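Lurkden Inflatable Yard Ghost, Lighted, with Stakes and Tethers

Item 309
In stock. Ships from our Plitbridge warehouse.

Every neighborhood has one house that goes too far in the fall. This product is for that house, and for the house across the street that has had enough of losing.
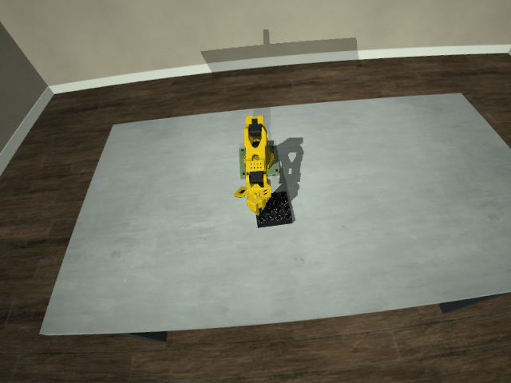
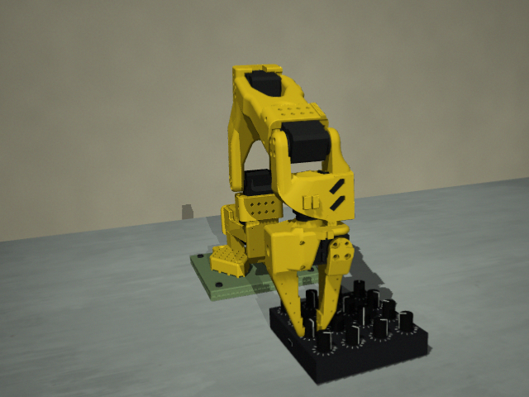

The Lurkden is a self-inflating ghost for lawns, porches and any flat patch of ground you don't mind poking holes in. Plug it in and the fan in the base fills it up. Unplug it and it lies down on the grass and looks like laundry. Most of our customers run it from dusk until bedtime, so for much of October their yard is decorated with laundry. We have made our peace with this and suggest you do the same.

The ghost is white, with a surprised mouth and two black eyes set a little too far apart. We get letters about the eyes. They were moved closer together for one season and sales dropped, so back they went. Small children find it friendly. Dogs are split.

Light comes from a string of LEDs sewn to a ribbon inside the body. They glow a cool white and stay cool to the touch, and the ribbon clips in at the top and bottom so the lights don't slide down and gather in the ghost's feet, as they did in the older model. If you own the older model and have been telling guests it's wearing lit slippers, you can keep doing so. The new ribbon will not fit it.

What's in the box

Ghost with fan attached
LED ribbon, already installed
Ground stakes
Tether cords, 2
Storage bag
Instruction sheet, folded by a machine and never to be folded that way again

Setting it up

Choose a level spot away from thorny bushes, sprinklers and the path the mail carrier uses. Spread the ghost out flat, face up, with the fan at the bottom and the intake clear of leaves. Push the stakes through the loops at the base. If the ground is hard, water it the night before. Hitting the stakes with a shoe has been tried in our own parking lot and we don't recommend it, least of all for the shoe.

Close the zipper at the back before you switch on. It's a deflation zipper, there to let air out fast when you pack up, and with it open the ghost will rise to its knees and stay there looking sorry for itself. About half the returns we receive are ghosts with an open zipper. Please check the zipper.

Attach the tethers to the tabs at the shoulders and run them out to opposite sides. They should be snug, with a bit of give. Pull them too tight and the ghost leans back as if you've said something rude.

The cord is for outdoor use and goes in a grounded outlet protected by a GFCI. If you need an extension cord, use one marked for outdoors and keep the connection up off wet ground. Don't string several inflatables on one thin cord.

Wind, rain and the rest of the season

Light rain is fine. Strong wind isn't, whatever the forecast says about gusts being brief. Turn the ghost off, let it go flat and leave the stakes in so it's still there in the morning. We have had one reported sighting of a Lurkden in a church parking lot on a Saturday morning, and the congregation was nice about it, but shipping it home cost more than the tethers would have taken in effort.

Snow should be brushed off before you turn on the fan. The fan is strong enough for one ghost and was never meant to lift one ghost and a snowbank.

Putting it away

Switch off, unplug, open the zipper, and press the air out toward the zipper end. Let the fabric dry all the way through before you bag it. A ghost packed damp will come out next year with gray spots and a smell, and although some buyers feel this adds something, the warranty doesn't cover it. The bag is cut generously. You should be able to get the ghost back into it without kneeling on anything or calling for help.

Goes well with

The Ogola Fog Lantern sits low to the ground and puts out a thin mist that hides the fan, the stakes and the state of your lawn. It takes water-based fluid, sold separately, as fluid always is. Keep it downwind of the front door unless you want the hallway to join in. Keep it well away from the ghost's air intake too.

Questions we get

Can it stay up through December?
It can. Customers have put a red hat on it. We don't sell the hat.

Does it make noise?
The fan hums. From the sidewalk you'll hardly hear it. From a bedroom window right above it you'll hear it plenty, so think about whose window that is.

Can I use it indoors?
Yes, if your ceiling is high and your household is patient. Keep it clear of heaters, candles and ceiling fans.

Is there a scary version?
No. There was a prototype. It upset the packing staff.

My LEDs are on but the ghost is flat.
Look for leaves over the intake, then check the zipper.

I checked the zipper.
Please check it again.

Warranty and returns

The fan and lights are covered for 3 seasons from purchase. Fabric is covered against split seams, though bites, rose bushes and string trimmers are your own affair. Patches are available from our parts counter in packs of 5 and stick best to clean, dry fabric. Unused items can come back in the original box until the end of November. Put the instruction sheet in any way it will go.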